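示范采集(机器人学习)

示范采集,圈里也叫“采数据”,指由人操纵机械臂把一件事做上很多遍,连同画面和关节读数一起记下来,给学习系统当例子。我在 Skidska 干这个有一阵了,这个词条就由我来写,口气随便了点,各位多包涵!

最常见的做法是遥操作:人手里握一对主臂,机器人那边的从臂跟着动(延迟大的时候真能把人急死)。录下来的一整段叫一“条”,从起始姿势开始,到任务做完为止。我们组的洗衣任务一共要 2000 条,双臂,地点就在普通住家里,洗衣机、洗衣袋、台面都是人家原来的样子。衣服这东西软塌塌的,每抓一次形状都变,所以特别吃数据量。

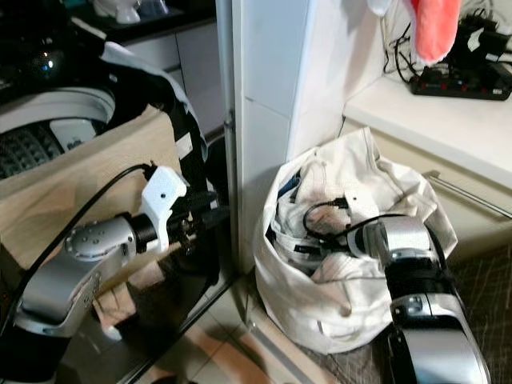
Reginald Villanueva 在讨论页留言说,光堆条数意义不大,他宁可要 100 条起始状态各不相同的,也不要一大堆几乎一样的。我基本同意,不过他那边做的是硬物插接,衣服恐怕还得多一些。

起始状态怎么变,各家有各家的规矩。Castellanos 流程是每录 9 条就把袋子里的衣服重新抖乱一遍,再换换袋子的朝向;Bidine 流程更随性,全看操作员心情。我两种都试过,前一种累腰,可是后面训练时省心多了!还有一个老问题是失误算不算数:夹空了、布滑掉了再去夹,这种补救动作我们会留着,单独打标签,手臂撞到硬东西的就整条删掉。一条洗衣示范大约 31 秒,手生的人要长得多。

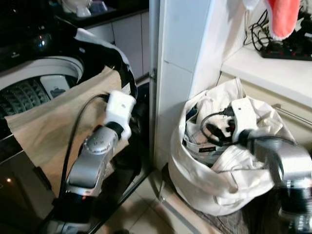
有位读者来信问,操作员的习惯会不会也被学进去,比如总爱先动右手。会的,而且学得很像。我有个停顿的毛病,夹住布以后总要愣一下才往上提,五月训出来的那版模型也照样愣一下,把我看得又好气又好笑。现在 Soltthorpe 数据集里每条都记操作员编号,抽样时按人头摊匀,情况好了不少。至于标签怎么写,见“任务标注”词条,我还没写完。

相关词条
遥操作
模仿学习
双臂协调
柔性物体抓取
任务标注

分类:机器人学习 | 数据采集 | 待补充来源的条目

最后更新:2019年6月15日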